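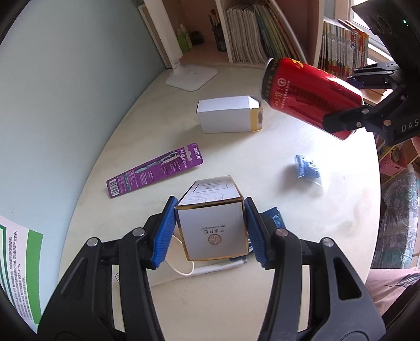

Ticket 3166: Label printer on shipping desk 2 skips a blank label after every print
Status: Resolved
Priority: Normal
Opened by: Shazia Ansari, Jadwood shipping office
Assigned to: Tamás Halász
Opened: Friday, November 27, 2020

Problem as reported

Since this morning the label printer at desk 2 feeds one blank label after each printed one. On longer batches the text also creeps upward, and by the end of a batch the top line of the address is lost. Desk 1 prints the same orders correctly. I have turned the printer off and on and reloaded the roll. No change. We can move urgent orders to desk 1 but there is a line for it.
S. Ansari

Entry 1, T. Halász, 9:20

Remote session to the desk 2 workstation. Printer shows online, no errors in the queue. Driver version matches desk 1. Sent a test page from the driver: one good label, one blank. The fault therefore does not come from the Imesel order system, which was closed during the test.

Asked user to confirm label stock and whether the roll type changed.

Entry 2, S. Ansari, 9:41

New carton of rolls was opened this morning. Carton says Sitompul, same supplier as before. Labels look the same size to me. Desk 1 is still on a roll from the old carton.

Entry 3, T. Halász, 9:55

Please put the old roll from desk 1 into the desk 2 printer, print 3 labels, and report the result. Then put the roll back.

Entry 4, S. Ansari, 10:12

Done. Old roll in desk 2 prints fine, no blanks. I also tried the new roll in desk 1 and now desk 1 does it too. Put everything back and desk 1 is OK again.

Entry 5, T. Halász, 10:30

Fault follows the roll. Printer hardware and cable ruled out. I had planned to swap the print head assembly and have canceled that.

Asked user for the part number printed inside the core of both rolls, and for the distance from the top of one label to the top of the next, measured over ten labels and divided by ten.

Entry 6, S. Ansari, 10:58

The part numbers are different in the last two characters. Old roll ends in G3, new roll ends in M3. The spacing is the same on both as far as I can tell with a ruler. The new roll has a black bar on the back of the liner between labels. The old one has nothing on the back.

Entry 7, T. Halász, 11:15

Cause identified. The G3 stock is gap-sensed: the printer looks through the liner for the space between labels. The M3 stock is mark-sensed: the printer has to read the black bar on the back. Both printers are set to gap. With M3 stock, the bar blocks light at the point where the sensor expects more of it, so the printer misses the top of form and feeds ahead to look for the next one. The upward creep has the same source.

Two options:
a) Change media type to Mark on desk 2 and recalibrate.
b) Return the M3 carton and use G3 only.

Option (a) restores service today. Applying it now.

Entry 8, T. Halász, 11:32

Changed media type to Mark in the driver. Ran calibration from the front panel. Calibration failed, red light, printer paused.

Entry 9, T. Halász, 11:50

The setting had been saved in the driver but was overridden by the value stored in the printer. The driver sends the media type with each job only when "Use printer settings" is cleared. It was checked. Cleared it, sent the media type again, restarted the printer. Printer configuration label now reads MARK. Calibration still fails.

Asked user to open the lid and check the position of the lower sensor. On this model it slides. For gap stock it sits at center. For mark stock it has to line up with the bar.

Entry 10, S. Ansari, 12:20

The sensor was in the center. The bar is only on the left side of the liner, it does not go all the way across. Slid the sensor left until it was under the bar.

Entry 11, T. Halász, 12:34

Calibration passed on the first attempt. Printed a batch of 190 labels from the test queue. User reports no blanks and no creep. First and last label compared by user, top line in the same position on both.

Entry 12, T. Halász, 13:05

Stock on hand per the purchasing record: 2,595 labels G3, remainder M3. The order was placed with the M3 number by mistake; the two are next to each other in the Trivton catalog. Purchasing has been told to reorder G3 only.

Desk 1 stays on gap and G3. Desk 2 stays on mark and M3 until that stock is used up. Rolls must not be swapped between desks in the meantime. User has marked the cartons.

Entry 13, S. Ansari, 15:40

Desk 2 has been running since lunch with no problems. OK to close.

Resolution

Media type mismatch. Media type set to Mark, "Use printer settings" cleared, lower sensor moved to the left, calibration repeated.

Follow-up: return desk 2 to gap when M3 stock runs out, expected April. Sensor must go back to center at the same time.

Closed by T. Halász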